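Plugs loose in the sockets on one power strip – replace the strip or the outlets?

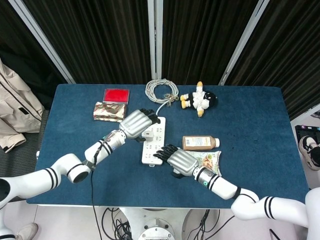
White power strip on the table, one plug in.

Posted by Manon Thibodeau, April 2022

We bought a 1968 bungalow last August and I'm slowly working through the electrical odds and ends. In the back room the vacuum plug slides out of the wall outlet if you so much as tug the cord. On the power strip the same plug holds fine in most sockets but feels sloppy in one of them. Nothing has tripped and I haven't noticed a smell. The strip is an old Dreloment and I don't know how many years the last owners had it.

Is a loose grip worth worrying about? And can I keep using the good sockets on the strip? I'd also like to run a small heater in there next winter, and the colour of the wall plates is awful, so I don't mind changing them.

Mircea Căpraru
Yes, it's worth fixing. The contacts inside lose their spring over the years and a loose contact heats up under load. In the wall, the outlet itself gets replaced. Turn off the breaker, test that it's dead, and look at the wire before you do anything else. A house from that period may have aluminum wiring, and you need devices rated for it. If the wire is dull silver, stop and call an electrician. If you see only two wires and no ground, same advice.

The strip I would throw out. You can't service the contacts and a new one is cheap. The heater goes straight into a good wall outlet, never a strip, even on the low setting. Check the label, as plenty of them draw more than 1000 watts.

Chang-ho Yeo
Just bend the prongs on the plug out a little. Works for me.

Edeltraud Görtz
Please don't bend the prongs. It hides the problem and wears the next outlet too.

Agree with Mircea on the rest. I had 30 outlets changed in our place by an electrician from Gagnon and paid a bit under 300 dollars for the parts, labour extra. Ask for the heavier grade in the rooms where you vacuum – they grip much better. Some cities want a permit even for small jobs, so phone yours first.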